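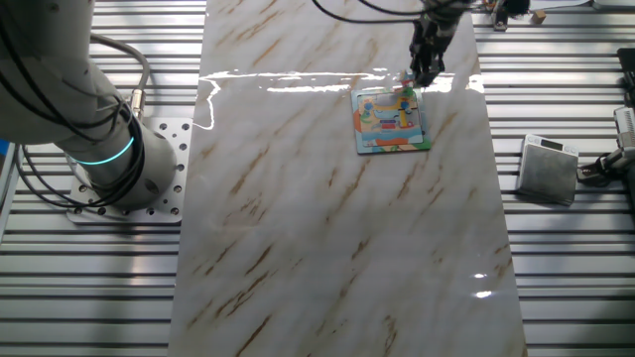 ## Notes from the Benwood open day

I drove out to Benwood for the Kouris open day with low expectations, and I'd say they were met and then slightly beaten. The invitation promised "the future of the small workshop." What we got was a children's jigsaw on a marble-patterned panel, two robot arms, and a great deal of standing.

Ivana Godoy ran the demonstration and, to her credit, didn't oversell it. The task was small pieces in and out of a square puzzle board, the kind a toddler handles with one sticky hand. She said it had been run 233 times since October and that the figure she cared about was the misses. I asked what that figure was. She said it depended on how you scored a piece that sat crooked. I've heard that answer before, usually from people selling label printers.

Still, the gripper work was careful. The fingers came in low over the upper right of the board and hung there beside a little piece for longer than I would have had patience for. Hendrik Van Damme, who packs glassware at Fisthorpe, liked that. His breakages come from hurry, he told me, and he would gladly pay for slow. I pointed out that he'd also be paying for the bench, the cabling and someone to look after both — he went quiet and took a brochure.

My main complaint is that the board stayed put. Our parts at Venstead arrive in a bin, upside down and tangled. Gisela Sepúlveda asked if they could shift the board a couple of inches and carry on. Ivana said that was planned for the next open day, which will have room for 80 visitors. I've put my name down, along with the same question.

— Karabo Mabuza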